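4.3 Slip of Small Parts During Disassembly

The most frequent fault in our trials was slip of a part between the fingers. We ran 1,000 pick attempts with the Drekara controller, and 759 of them ended without any fault. In most of the other attempts the part turned or dropped before the arm reached the fixture. A dropped part is a safety matter for us, as a metal piece on a powered board can make a short circuit. For this reason all trials were done with the power cord removed, and the operator stayed outside the marked area until the arm had stopped.

We first thought that the grip force was too low. So-yul Jin raised it in two steps, but the number of slips changed very little, and one plastic part was cracked. After this we checked the logs again and found that the finger position was wrong by up to 3 mm at the time of contact. The error grew when the wrist came close to its joint limit. Figure 3 gives a view of the work area.

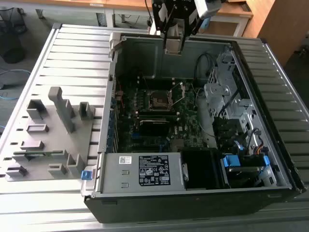
Figure 3. Work area for the disassembly trials.

The wrist limit matters most when the target is deep in the chassis or close to a wall. In the first setup, the arm had to bend strongly to reach such places. With the case on its side and the fingers pointing down at the far wall, as in Figure 3, even a small error can bring a finger against the metal before the part is held. The controller read this contact as a good grasp and began to lift. We now compare the finger opening with the expected width of the part, and the arm stops if they do not agree.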